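Film Night Help > Watching at Home > Subtitles and Sound

How do I pick a version of a long foreign film for people who don't usually watch them?

Posted by pondia_matinee

Hi everyone, long-time reader and first-time poster, so please bear with me. A few of us in Cunthorpe get together on a Friday once a month to watch a movie at somebody's house, and my turn comes up in December. I have my heart set on Vornora, which I saw years ago in a tiny theater and have thought about ever since. My trouble is that there are two versions. The one I saw ran 135 minutes and was in the original language with subtitles. The other is a dubbed cut that loses a good chunk of the middle, including (if I'm remembering right) most of the train journey, which was my favorite part!

Half of our group will watch anything. The other half are lovely people who start checking their phones the minute a character stares out a window. I don't want to bore them, but I also don't want to show them a movie with its heart taken out. We also eat while we watch, and it's hard to read subtitles when you're looking down at a plate. Would you go with the short dubbed one, or the long one and hope for the best? And is there a trick to making the subtitles bigger? My sister-in-law sits way at the back and won't move. 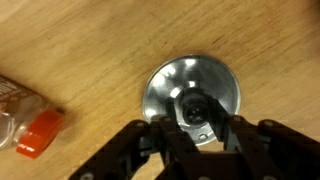
Metal dish on the table

Any advice is welcome, even if the advice is to show a comedy.

macedo_rewinds
Member

Oh, I love this question, and I have been in your shoes more than once. Please show the long one. I know that sounds like the snobby answer, and I promise I'm not a snob (I own every one of the talking dog movies), but the dubbed cut of Vornora is a strange animal. The voices sound like they were recorded in a closet, and whoever trimmed it took out the quiet scenes and left in the arguments, so everybody comes across as angry for no reason. The first time I saw it that way I thought I'd picked up a different movie by mistake. If your friends don't like it, it should at least be the real thing they don't like.

What has worked for my crowd is taking a break. There's a very natural stopping place after the wedding, when the screen goes dark and the music drops away, and you'll be 60 minutes in at that point or close enough that it makes no difference. Turn the lights on, let people refill and talk and guess what the brother is up to, and then start again. The second stretch is longer but it moves a lot faster, and the train journey is in it, so you'll have your favorite part to look forward to.

As for the food, serve the meal before you press play and save only finger food for the movie itself. Popcorn, cut fruit, little sandwiches, anything a person can find without looking. I once served soup during a subtitled mystery and not one guest could tell me who did it, myself included.

I'd also say a few words before it starts. Keep it short and don't give away the plot. Just tell them the opening is slow and that it's meant to be, and that the two sisters look alike so watch for the coat. People are much more patient when they know the slowness is coming. I used to skip this part out of shyness and I'm sorry I did.

Let us know what you decide. I'd be so curious to hear what the phone checkers think of the ending! 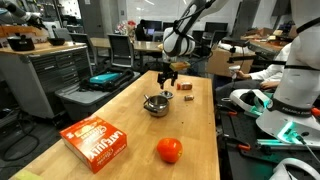
vornora_fan_3
New member

Long version, no contest. The dub is bad.

Subtitle size depends on what you're playing it on. Look in the settings for something called captions or accessibility, and there's usually a size choice in there. Some discs have the subtitles baked into the picture and then you can't change them at all. Test it the day before.

pondia_matinee
Original poster

Thank you both so much, this is exactly what I was hoping for. I'm going with the long one and stopping after the wedding. I'd forgotten all about the coat! I tried the settings menu last night and the letters do get bigger, although at the largest size they cover up everyone's chins, so I've gone one step down and will put a chair nearer the front and hope my sister-in-law takes the hint.

Dinner will be first, then. Does anyone know if the song over the end credits is in both versions? I'd like people to stay in their seats for it.

macedo_rewinds
Member

It's in the long one for sure, all the way through. I can't remember hearing it in the dub, but I may have turned that off early.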